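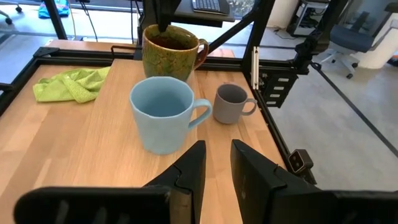
Wrist camera view, gripper open, three mugs to pick from.

I've been living with the Mekent policy kit since April and I owe it a proper review. Short version: I like it a lot, with one big gripe.

If you missed it, Mekent is a training recipe plus code for imitation learning. You feed it demos, it learns to predict short chunks of motion, and the new bit is that it leans hard on the wrist view and mostly treats the other cameras as backup. I was skeptical! My old setup was the Zistia baseline, which wants every camera all the time and sulks when one of them gets bumped.

So I gave both the same job, picking up a mug by name. I recorded 249 demos (my shoulders would like a word) and trained each one overnight. Mekent got the right mug in 94 percent of my trials. Zistia did okay on the light blue one when it was up front, but the olive-green one at the back gave it fits. My guess is that the speckled, crackly glaze has something to do with it, though I haven't tested that properly.

What I loved most is how it approaches a handle. It slows down, lines up, and goes in. The old one would just sort of lunge.

Now the gripe. Setup is a slog. The config file has around 2000 lines, half of them with no comments, and I lost a whole evening to a camera offset that was stored in the wrong units (the docs say meters, the code wants millimeters, argh). The Santoro loader is supposed to handle this for you, but it crashed on me twice and I went back to doing it by hand.

Would I use it again? Yep, I already am. Cups with no handles are next.

Posted 14/10/2022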